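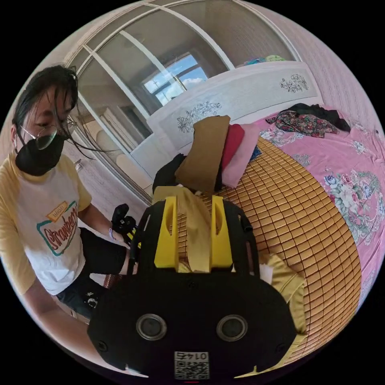

이불 빨래를 대신 해주는 사람의 이야기

Womia 골목에서 침구 세탁소를 하는 주인은 인터뷰 시작부터 못을 박았다. 이름은 쓰지 말아 달라는 것이다. "이름 나가면 동창들이 깎아달라고 해요." 그래서 이 글에서는 그냥 주인이라고 부르기로 한다.

가게 이름은 Hilurura다. 뜻을 물었더니 한참 말이 없었다. "없어요. 간판집에서 글자 수대로 돈을 받는다길래 좀 짧게 하려고 했는데, 짓고 보니 길더라고요." 문을 연 지 12년이 됐고, 간판은 그동안 한 번도 바꾸지 않았다. 바꾸면 또 글자 수대로 돈을 내야 하니까.

침구만 받는 세탁소가 먹고살 수 있느냐고 물었다. 주인은 벽에 걸린 장부를 턱으로 가리켰다. 작년 한 해 받은 이불이 829채라고 적혀 있었다. "많아 보이죠? 그중에 절반은 11월에 와요. 다들 봄에 넣어둔 겨울 이불을 꺼내 보고 놀라서 오는 거예요. 봄에 빨아서 넣었으면 됐을 텐데." 그러면 장사에는 손해 아니냐고 하자 주인은 잠깐 생각하더니 방금 한 말은 빼달라고 했다. 빼지 않기로 했다.

손님들이 제일 자주 묻는 것은 얼마나 자주 빨아야 하느냐다. 주인의 답은 늘 같다. 시트와 베갯잇은 2주에 한 번, 솜이불은 철이 바뀔 때. "그러면 다들 고개를 끄덕여요. 그리고 반년 뒤에 와요."
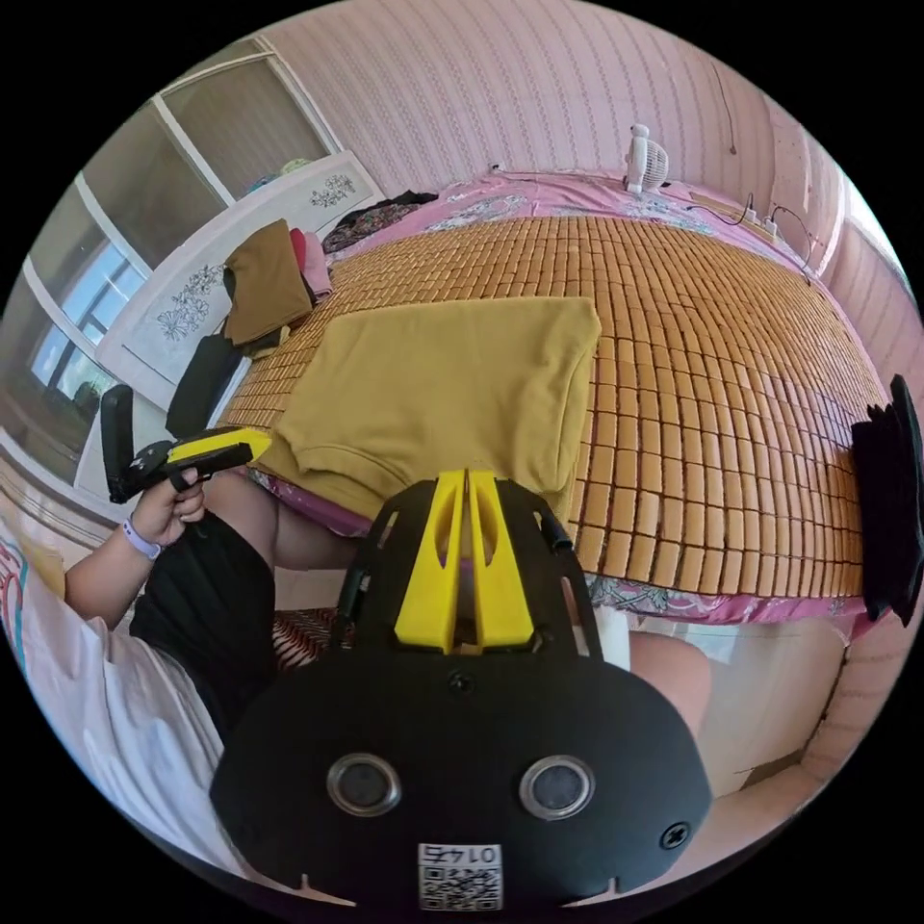
정작 본인은 어떠냐고 되물었더니 대답이 길어졌다. 집에 이불이 세 채 있는데, 하나는 덮고 하나는 예비고 나머지 하나는 언제 빨았는지 기억이 안 난다고 했다. "치과 의사도 이 썩어요. 그런 거죠."

세탁보다 어려운 건 말리는 일이라고 한다. 겉이 바삭해도 속솜이 덜 마르면 며칠 뒤에 냄새가 올라온다. 주인은 건조기에서 꺼낸 이불을 반으로 접어 가운데에 손을 넣어 본다. 찬 기운이 돌면 다시 돌린다. 건조기는 Volberg 중고를 쓰는데, 성능을 묻자 "소리는 확실해요"라고만 했다.

요금 얘기도 나왔다. 베갯잇 한 장은 2000원이고, 이 값은 개업 때부터 그대로다. 물가를 생각하면 용한 일이라고 했더니 주인은 손사래를 쳤다. "올리려고 했어요. 그런데 요금표를 코팅해놨거든요." 솜이불 값은 코팅을 안 해서 벌써 몇 번 올랐다.

가장 기억에 남는 손님을 묻자 한 사람을 꼽았다. Kandasamy 쪽으로 이사 간다며 이불을 맡기고는 3년째 찾으러 오지 않는 손님이다. 전화하면 꼬박꼬박 받고, 다음 달에 오겠다고 한다. "목소리는 참 밝아요. 그래서 뭐라고도 못 해요." 이불은 안쪽 선반 맨 위에 있고, 해마다 한 번씩 꺼내서 다시 빤다고 했다. 그 값은 어떻게 받을 거냐고 물었지만 마침 건조기가 멈췄고, 주인은 이불을 꺼내러 들어갔다.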